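4.2 Where the minutes go

Meeting minutes are the least loved genre of office writing, and our sample gives little reason to revise that view. Of the 37 sets collected from the Nirkby and Felum offices, 20 recorded a decision that the same group had already made in October. Ayala, the smallest office, kept no minutes at all and reported the highest satisfaction with its meetings.

Length did not help. The longest set ran to 3000 words and contained one action item, assigned to a person on leave.
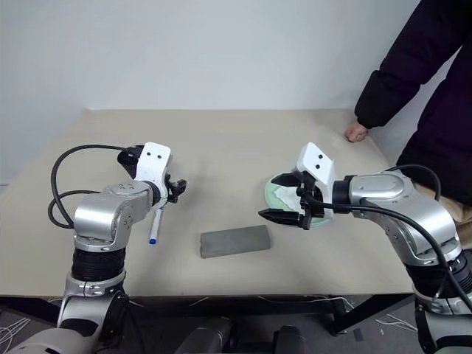 Figure 3. Tabletop with a white marker pen.

Readers, when we could find them, behaved as Bermúdez predicted: they searched for their own name, and stopped if it was missing. Attendees with no tasks rated the minutes "clear" – a generous word for a document they had closed after one line. Those with tasks were more likely to dispute the wording, usually the verb. "Will look into" survived every round of edits. "Will finish" survived none.

We use cookies to improve your experience on this site. Accept all | Manage preferences

Section 4.3 turns to agendas, which were at least read before being ignored.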